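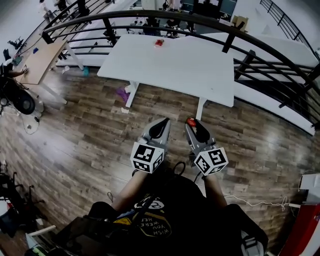

Upstairs at Tikcombe: a tidy-up and a thank you

Those of you who work downstairs will have heard a good deal of shuffling over your heads this month, and I'm happy to tell you that it was all in a good cause. We have been sorting out the upper level, bit by bit, and it is starting to feel like a place where a person might want to sit down with a sandwich!

The white table is staying up by the railing. There was a long conversation over whether it ought to go against the wall instead, but most of you told me you like the spot – you can lean over and see who is at their desk, and the light is lovely on a bright morning. King-fai Yang has offered to find chairs to go with it, and if you have a spare one at home in decent shape, please do let him know before he goes shopping. We have $760 left for the whole upstairs, and I would dearly love to put some of it toward a proper bookshelf.

Now for the small matter of the floor. The planks shine up beautifully, and they also show every little scrap and stray bit that lands on them, so please take a moment to pick up after yourselves when you leave, even if the thing on the floor was somebody else's to begin with. Anything that looks as if it might be wanted will go in the lost and found drawer by the Bhatt room for 2 weeks. After that I'm afraid it goes out with the trash.

One more request, and then I'll let you get back to your day. Please keep cups and loose things away from the railing, as there are people working below and I would hate for anybody to get a coffee down the neck.

Ideas for the bookshelf are very welcome – just leave me a note at the front desk.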